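Fenside Gripper Trials
Gallery and notes: Stirkholm, soft goods

Home
Grippers
Arms and controllers
Gallery

Text and pictures by Detlef Sauerland

We spent the second half of January at Stirkholm comparing grippers on clothing and household cloth. Stirkholm is a furnished house, with curtains, lamps, and daylight that moves across the rooms, and those conditions are harder on a wrist camera than our bench is. The notes come first on this page and the gallery follows them. Click the picture for the larger version.

What we compared

Three grippers went on the arm in turn. The first was a Fröhlich parallel gripper with flat rubber pads, the one we use on the bench for boxes and bottles. The second was the same Fröhlich body with a pair of thin steel fingers we cut ourselves, with the ends rounded over and taped. The third was a two-finger linkage gripper, where each finger is carried on paired bars and swings as it closes.

Every gripper got the same garments in the same order. There were 61 pieces in the set, from dish towels up to winter coats, and each had a number sewn inside the hem so we could keep the log straight. Anything that lost a button or picked up a snag was taken out of the set for all three grippers and replaced with a similar piece.

The task was to pick one layer or edge of cloth from wherever the garment lay, raise it, hold it, and set it down. We did no folding. Folding depends on the planner too much to tell you anything about the hand.

How a pick was scored

A pick counted as good if the cloth stayed in the fingers for 15 seconds after the arm stopped. A pick that caught more cloth than intended but held was marked "double" and kept in a separate column. Slow slips were marked down as slips even when some cloth was still in the fingers at the end.

We logged 2196 attempts and kept 2094. The others were thrown out because the arm stopped on a joint limit, or the camera stream froze, or someone walked in front of the arm. We didn't throw out any attempt for looking strange.

The full table is on the Grippers page. I've left the percentages off this page because people quote them without the conditions.

Notes on the Fröhlich with flat pads

Good on towels, sweatshirts, and anything thick that will stand up by itself. The pads are wide, so the first contact doesn't need to be accurate. They close straight across and you can work out where they'll meet from the opening alone, which makes calibration quick.

Poor on thin shirts lying flat. The pads push the cloth down before they can get hold of it, and on a smooth table they slide over it. Increasing the force helped a little and then stopped helping. Past that point the arm was mostly pressing on the table.

The pads also pick up lint. After a run of towels we had to wipe them down with alcohol or the next run would start worse than the last one ended. If you repeat this, write the cleaning into your procedure and do it at fixed points in the run.

Notes on the thin steel fingers

Much better on flat cloth. The ends go under a hem or into a wrinkle and the pads never could. They were also the easiest to aim, with two narrow tips and plenty of view on both sides.

The trouble was heavy pieces. With a small contact area, a coat turns around the pinch point as soon as it leaves the table, and it keeps swinging after the arm has stopped. We lost several that way with the cloth still rotating. A wider tip would fix part of it and would give up part of what makes the thin ones useful.

We retaped the ends every evening. Bare steel left marks on two of the knit pieces, and we stopped trying it.

Notes on the linkage gripper

The fingertips move on an arc, so their height changes a little between open and closed. On a box it hardly matters. On a flat shirt it means the approach height has to be set for the closed position, and our first runs were too high because we had set it for the open one. Once the offset was in the controller we didn't touch it again.

The linkages sit in the lower part of the wrist camera's view. That costs some of the picture, and it also gives you something fixed to check the camera against. We marked the joint positions in software at the start of every session and compared them at the end. If the marks had drifted, the camera bracket had moved, and the session was repeated.

Cleaning takes longer than on a parallel gripper. Thread gets into the joints between the bars and has to come out with tweezers.

Controllers

All of the main runs used the Deltia controller at Fenside's usual settings. We ran a short side comparison with its force limit on and off. With the limit on, the fingers close until they meet resistance and then hold, and thick seams can stop them early. With it off, they close to a set width. For mixed clothing we preferred the limit on, with a second short squeeze after the first contact. It adds a little time to each pick and we thought it was worth having.

One thing to watch in the Deltia log is that "closed" means the motor has stopped moving. It says nothing about cloth being in the fingers. We wrote our own check, which compares the final finger width against the width of an empty close, and it works on everything except very thin linings. For those we went by the camera.

Changing grippers takes less time if you keep a saved profile for each hand with the tool weight included. I loaded the wrong profile twice. Both times the arm sagged slightly when it was enabled, and the fix was to stop and load the right one. The profiles now have long names.

Cameras and light

We tried the wrist camera on a short bracket and on a long one. The short bracket keeps the fingertips large in the picture and doesn't bump into furniture. The long one shows more of the garment and sways when the arm stops, so you wait for it to settle. We used the short bracket for everything in the table.

Exposure was a bigger problem than resolution. In a room with windows, tilting the wrist up puts daylight straight into the view, and the camera darkens the whole picture to suit. Dark cloth then loses its wrinkles, and those are what the pick point detector looks for. Locking the exposure at the start of a run fixed it until the sun moved. We ended up locking it again at the start of each group of garments, and closing the curtains after three in the afternoon.

White ceilings caused a smaller version of the same thing. The detector is only run while the camera points down, so it didn't affect the picks, but it did affect our check for cloth in the fingers after the lift. We moved that check to a crop close around the fingertips.

Before you copy the setup

Sew the numbers in. Paper tags get grabbed.

Weigh each garment and write down what it's made of. We skipped fiber content at first and had to go back through the whole set reading labels.

Keep the order the same for every gripper, including the breaks. Cloth that has been lifted many times is softer and more wrinkled than cloth fresh from the closet, and the gripper that goes last gets the easier job. We shook out and smoothed each piece between grippers to cut this down. It didn't remove the effect completely.

Have a second person do the scoring. I scored my own runs on the first morning and was too generous with the doubles.

Gallery: outerwear

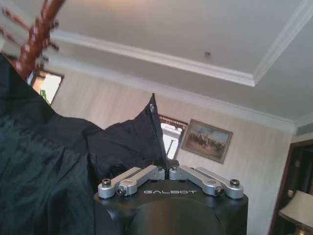
Outerwear is the group I'd repeat first, because a pick near a fastening behaves differently from a pick in open cloth. A zipper stiffens the edge next to it and lets the fabric stand where a plain hem would fold over. With the silver linkages closed on black cloth, the raised part comes to a tall point above the fingers, with the zipper teeth running up its right edge and the metal pull near the top. The rest of the dark material spreads across the left, and its folds still show a little sheen against the pale wall. Views at this upward angle are the ones I'd use to set the crop for the cloth check: the dark gap between the fingertips sits near the center, and the white ceiling takes up most of the upper half, so a crop tight around the tips leaves nearly all of the ceiling out. The next round at Fenside will use coats and jackets only, scored in two columns, one for picks beside a zipper and one for everything else.

Back to Gallery
Grippers: full results table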